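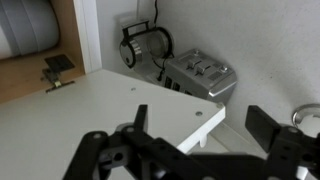
Warrier, kitchen tips editor at Trerka

Descaling a small kettle without strong smell

In Arnamell the water is very hard, and my kettle gets a white crust after 11 or 12 days. I tried many powders from the shop, but now I use only citric acid, and I am content with it.

For a kettle of one litre, fill it with water up to the middle and bring it to the boil. Switch it off and pull out the plug. Then add two level teaspoons of citric acid, slowly, for it can foam a little. Leave it for about 20 minutes with the lid open. If the crust is thick, repeat the same the next evening and do not put in a double portion.

Pour everything out and rinse three times. After this I boil 300 ml of fresh water and throw it away too. The small filter in the spout comes out in most models; it can lie in the same warm liquid and be cleaned with an old toothbrush.

Please do not mix citric acid with bleach or any other cleaner. Keep the packet dry and closed, on a high shelf if you have children.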